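Snack Packaging and First Glance - Group Report
Packaging & Consumers, spring term
Liam Carroll, Nuria Assefa, Meron Wubshet

1. What we wanted to find out

When someone walks past a candy shelf, what do they read first? Brand, flavor, or kind of candy? We all had opinions. Meron was sure it was color. Liam said brand, always. Nuria didn't want to guess before we had answers, so her view isn't in the plan we handed in on the first week.

We looked at small bags only. No boxes, no bars, no tins. The first plan had bars in it too but that was too much for one term.

2. How we did it

36 people, all students or staff. Most of them caught between classes outside the library. Each person got a bag face up on the table for 4 seconds, then it was turned over and they wrote down whatever they remembered. No prompts. After that we asked one thing - what flavor do you think this is?

Mr. Paterson let us use the side table in the design room for the later rounds, better light than the hallway. Phone timer. Liam kept the time, Nuria wrote, Meron handled the bags.

Problems:
- first day the timer sound made people jump, switched to vibrate
- two people had seen the bags already because they were waiting in line, we took them out and found two more
- the handwriting. Some answers we had to go back and ask about.

We spent less than planned. Bags were bought at the corner store, and the answer sheets were printed on the back of old handouts from Ms. Stöcker's class, she had a pile of 200.

3. What people wrote

Brand name came up most when it was in a panel of its own. If the name sat right on top of the artwork people often got the colors and missed the word. So Liam was partly right and so was Meron, which made the discussion section longer then it should be.

Flavor was messier. People guessed from color before they guessed from words. Green was "apple" or "lime" or "mint", yellow was "lemon" nearly every time. Flavor names that aren't a fruit got lost. Fantasy names got remembered but spelled wrong.

Kind of candy (hard, chewy, oval, whatever) almost never written down. Small type, bottom of the name. Nobody looks there in 4 seconds.

4. One bag up close

We picked Fox's Spring Tea for the close look. The name has a white oval to itself with dark navy capitals, serif, very bold. "Crystal Clear" is in there too, small and gray. Then SPRING TEA in white capitals with a green outline, and "oval candy" under it in smaller dark green letters. So three sizes of text and the sizes pretty much match what our people remembered, in that order.

The artwork doesn't say tea to us at all. Green border, swirls, bright candies, a green apple. With "spring tea" you'd maybe expect a leaf or a cup. Our guess is the apple pulls people to "apple" before they get to the word tea. Needs more people to be sure.

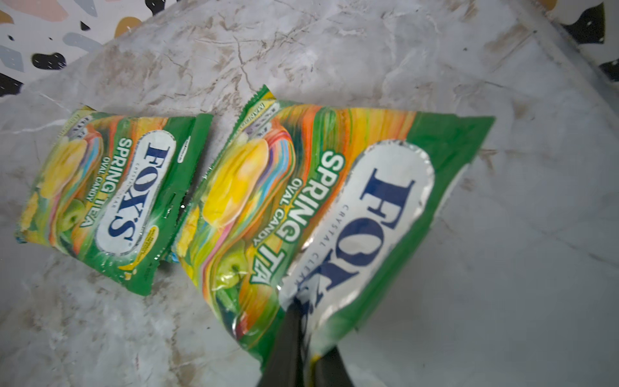 Fig. 1. Fox's Spring Tea Oval Candy, two packets, front side.

Glare is a thing as well. Shiny packets catch the light and letters go white at an angle. We only noticed it half way through and from then on tried to keep the bags flat.

5. What we'd change

More people, and not only from our own building. Try 500 with an online version? Nuria thinks it's doable, Liam doesn't. Also mix the order of the bags properly, we shuffled by hand and didnt write the order down every time.

Still to do: clean up the answer table, add the question sheet as an appendix.

Handed in April 2021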